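Progress report to the Grasstead fund: two-arm lacing cells at the Poltness shoe finishing shop
Reporting period: spring to September
Prepared by: Skustov, workplace automation group

In the last report we promised to explain more clearly what the cells mean for the people in the finishing room. There are 26 persons on the two shifts, and lacing is the work they like least. It is small, repeated finger work, and several of them wear wrist supports at the end of the week.

The cell has two arms with a gripper on each, mounted on one rail, and it handles one shoe at a time. In this period we worked only with white sneakers, as was agreed with Ghanem, who supplies the shoes. We have now recorded 2000 lacing attempts, of which the first 200 were used only for setting the grippers.

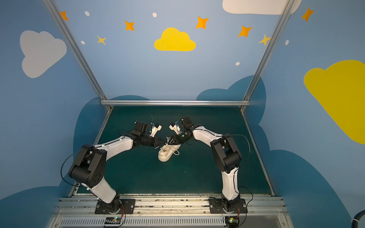 The most difficult part is still the soft lace. A stiff object stays where it is put, but a lace changes its shape each time it is touched. For this reason we spent most of July on the pulling step, and the bow was moved to the next period. We are sorry for this delay. It does not change the total budget.

For the operators the change is already felt. Two of them now spend the morning at the cells. They place the shoe, start the attempt and write down why it failed, if it failed. At first they found this tiring in another way, as they had to wait and watch. We then shortened the turn at the cell to 60 minutes, and after this the complaints became fewer. The operators also asked that the fault list use their own words for the faults, and we rewrote it together with them. 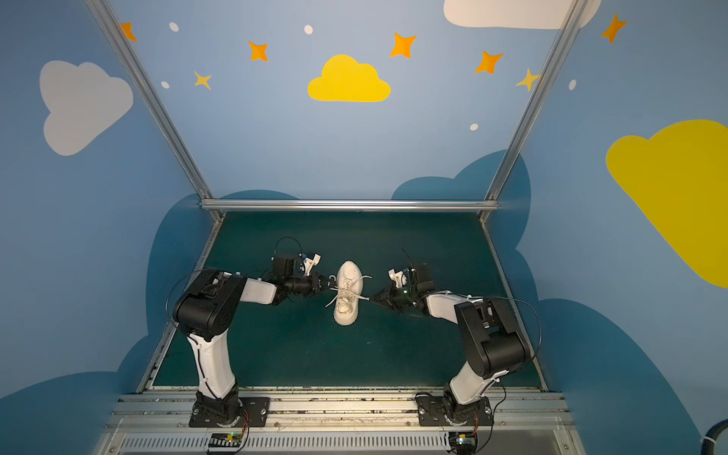

Will the cells reduce the number of people in the finishing room?
Poltness has agreed in writing that no position is closed during the project. The hours saved on lacing will go to inspection and repair, where the shop is often behind. What happens after the project is not decided, and the operators know this.

In the next period we will begin with the bow, train four more operators and repeat the survey about hand pain. We ask the fund to release the second payment as planned.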